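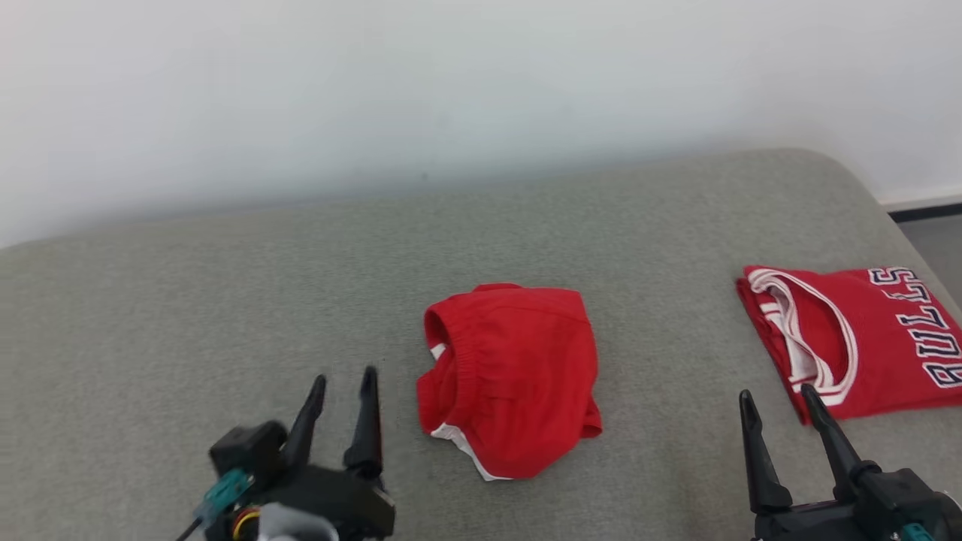

Grey upholstery against a plain white wall.

PRESS RELEASE — for immediate use

Pevley launches Zultau pallet stacker for small stores and stockrooms

New from Pevley this July: the Zultau, a walk-behind electric stacker built for sites that can't fit a counterbalance truck and don't want one. Lifts up to 2000 mm. Narrow chassis, short turning circle, one operator. Orders open now, first deliveries to follow at the end of the month.

The Zultau replaces our older hand-pumped stacker, which stays in the parts catalogue but will no longer be sold new. Existing customers can trade in. Details from the sales desk.

What's changed? Quite a lot. Lift and drive are both powered, so no more pumping and no more shoving a full pallet over the threshold at the end of a shift. The tiller arm has been moved off centre so the operator walks to one side and can see both fork tips going in. Creep speed works with the tiller upright, handy in the back of a van bay or between racking. Battery is sealed, charger is built in, plugs into an ordinary socket.

"We kept getting the same phone call," said Annatjie Mokoena, product manager at Pevley. "Somebody with a stockroom, two aisles, a goods-in door that's too tight for anything we sold. They were breaking down pallets by hand and carrying boxes up steps. We wanted one machine for those people and we wanted it simple to look after."

Two versions at launch. The standard model has fixed forks and suits open-bottomed pallets. The straddle model has adjustable outer legs for closed pallets and odd-sized stillages. Both use the same battery, same control head, same wheels, so a site running one of each only needs one set of spares. A platform attachment for boxes and drums is in the works and will be announced seperately.

Trial sites

The Zultau was on trial for seven months before launch. One of the sites was Palumbo, the furniture and contract seating wholesaler, where sofas and chair frames are stored on long pallets that overhang at both ends.

Giorgia Costa, who runs the Palumbo warehouse: "Long loads are a pain. With the old kit you had two people, one steering and one at the far end shouting. Now one person does it, slowly, and the second one gets on with picking. We asked for the load guard to be taller and they sent a taller one. It's the one they sell now."

The other trial was at Trirutine, a laundry equipment hire firm, where the machine was used on a sloping yard as well as indoors. Feedback from there led to the automatic parking brake — it comes on whenever the tiller is let go — and a change of drive wheel to a softer, grippier tyre. The yard trial also showed up a problem with water getting into the horn button. Fixed, with a new seal.

"I'd like to say we thought of the brake ourselves," said Mahmoud Salem, engineering lead. "It was on the list for later. After the first week in that yard it went to the top."

Training and service

A half-day familiarisation session is included with every machine and is held on the customer's own site. It covers daily checks, charging, load limits, and what to do if the mast sticks. Employers are still responsible for making sure that operators are properly trained for the work and the site, and we can quote for longer courses where needed.

Servicing is by our own engineers. Mohammed-Awal Agyeman takes over as service manager and will be the first contact for all Zultau owners. Common parts (wheels, chain, control head, charger lead) are held in stock and go out same day if ordered before 2pm. Mast parts take longer, please ask.

Pevley has also set aside 3000 square feet at its main depot for demonstrations. Bring your own pallet, bring your own load if it'll go in a van. There's racking up, a ramp, and a mocked-up narrow doorway to try. Sessions must be booked, safety shoes must be worn, parking is round the back.

Hire

Short and long-term hire is available on both versions. Minimum hire is one week. Delivery and collection are charged by distance, and hire charges can be taken off the price if the customer goes on to buy the same machine. Hire bookings through Eduardo Evangelista at the hire desk, who can also advise on whether the floor and doorways will suit before anything is loaded on a lorry.

ENDS

Notes to editors

Pevley supplies stackers, pallet trucks, lift tables and powered trolleys to trade and public sector buyers.

Technical data sheets for both versions and a price list are availble from the press office on request. Please state which model.

Interviews with Annatjie Mokoena or Mahmoud Salem can be arranged, mornings best.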